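From: Myfanwy Sayce
To: Sedville Basket Makers list
Date: 17/04/2018
Subject: Re: Keeping willow for the fall class

Hello all,

Such a good question from Seren, and I'm sorry I took all weekend to get to it (the garden finally dried out and I couldn't resist!). I've been thinking about rims a great deal lately. Pictures first, all with a woven basket on a white table, and then I'll get to the willow.
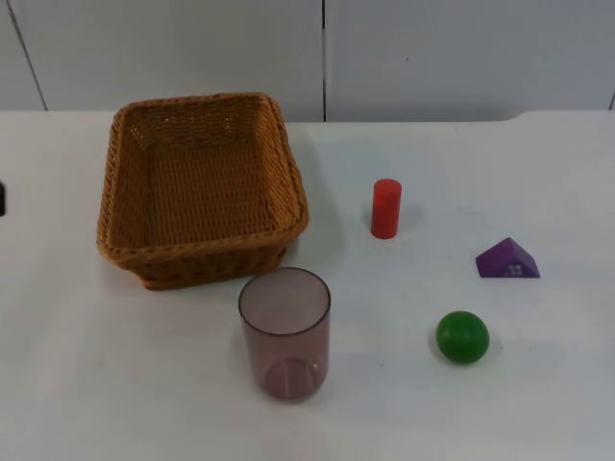
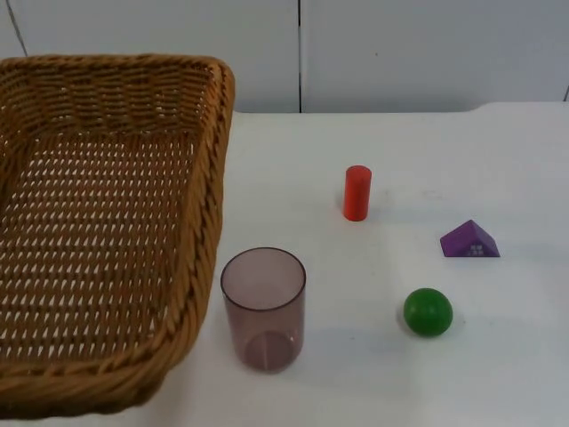
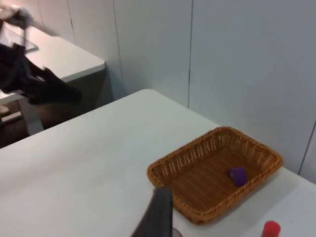
Now, Seren wrote:

> I have 800 rods of brown willow left over and the class
> isn't until October. Do I leave them in the shed or wrap
> them? Last year's went brittle and I lost half a bundle
> trying to turn down the border. Also, how long would you
> soak the 5 foot ones?
> Seren Ifans

Leave them in the shed, dear, but get them up off the floor and away from that sunny window — I remember it well from the day we came to help you move the bench. I stand mine upright in an old barrel with a cotton sheet over the top. Plastic made mine moldy, and Heledd had the same trouble.

As for soaking, I give brown willow a day for every foot, so five days for yours, and then overnight in a damp towel. If the tips still crack when you bend them around your thumb, put them back in. Borders are where you'll feel it most, and I always set aside my best rods for them before I weave a single row.

Elis swears by warm water and says three days is plenty. He may well be right, but I've never had the patience to carry kettles.

Mahfuz, do you still have my bodkin? I'd love it back before the class.

Warmly,
Myfanwy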